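Clakwood Garment Folding Examples, data card

Version dated 5 June 2025. Maintained by Aslı Kaplan and Recep Akbulut.

Summary

This set holds 270 episodes of two-handed garment folding, recorded in homes with a pair of hand-held grippers. It is meant for imitation learning on soft objects. No robot arm is used during recording. The operator works both grippers, and each gripper carries its own camera.
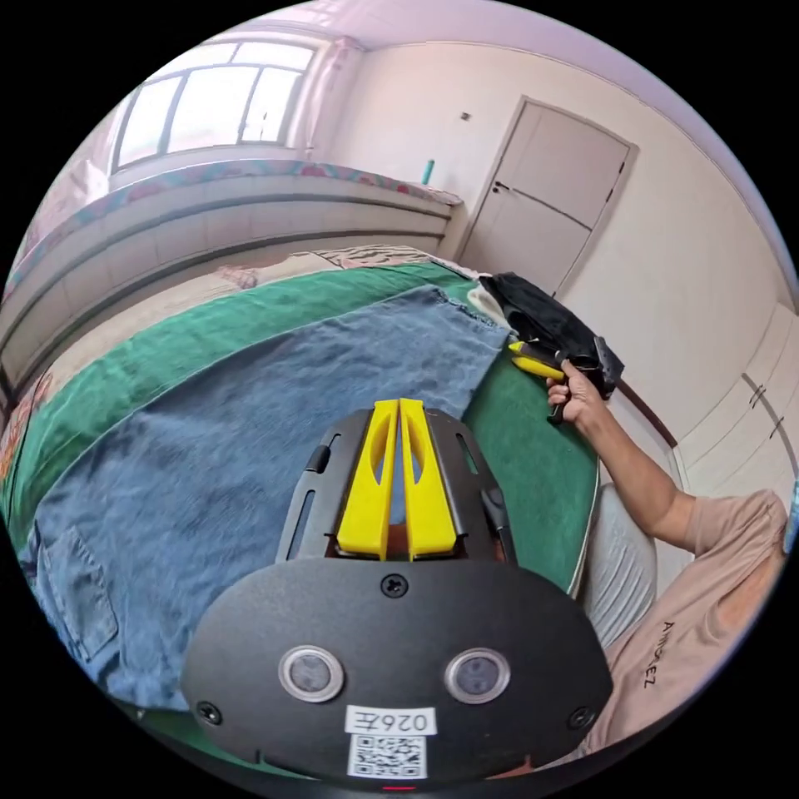
Jeans laid flat on the bed, view from one gripper camera.

Setup

Each episode covers one garment on a bed or similar surface. The garment is spread flat before recording starts. Operators may sit or stand and choose their own side of the bed. Household items near the garment stay where they are unless they block a fold.

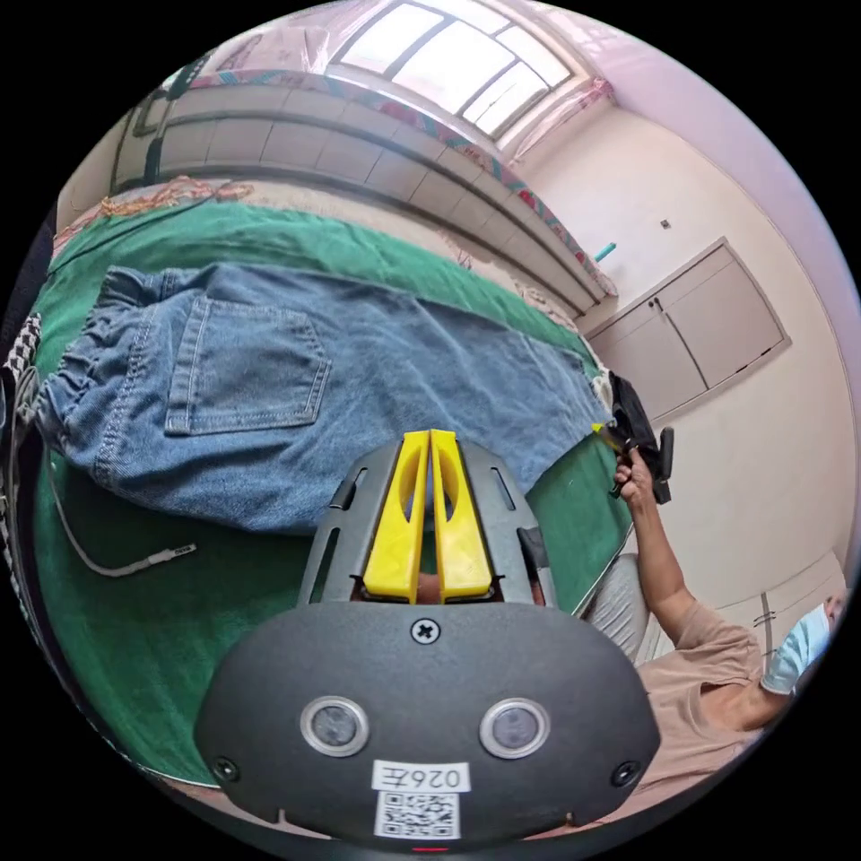
Denim with the rear patch pocket facing up.

Episode contents

- one video stream per gripper, wide-angle
- finger opening over time
- gripper pose, aligned to a shared clock
- a text label for the garment and the fold

Episodes run up to 20 minutes. Failed grasps and second tries are kept and flagged in the label file. Read the flags before filtering by length.
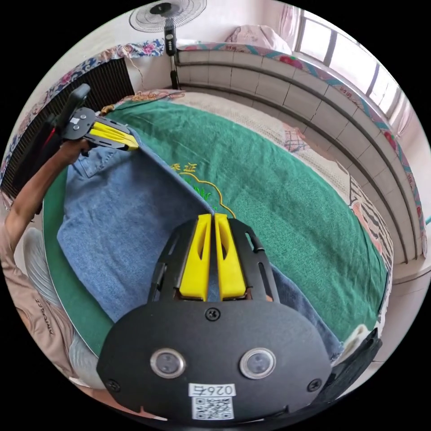 Hugo Sepúlveda asked whether a fold that gets undone and started over should count as one episode or two. We keep it as one, with the restart marked. He would still prefer a split, and the Holosik loader has an option for that.

Labeling

Labels were written by Firdevs Sönmez and checked by Nevzat Altıntaş. A fold begins when the fingers close on the fabric and ends when they release it. Where the camera could not see the release, the finger opening signal was used.
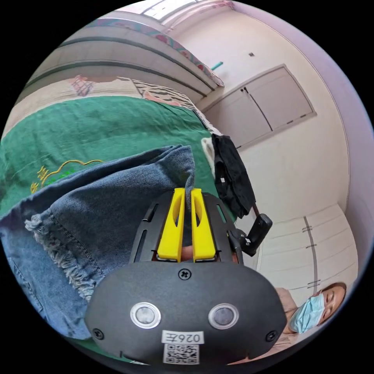 Folded edge of the jeans held between the fingertips.

Known limits

- Fingers and housing hide part of the fabric in every view.
- Bright windows can wash out the top of the image.
- Stretch fabrics are underrepresented. More are planned for November.
- People may appear in the videos. Do not try to identify them.

Report label errors to Recep with the episode number and the time offset.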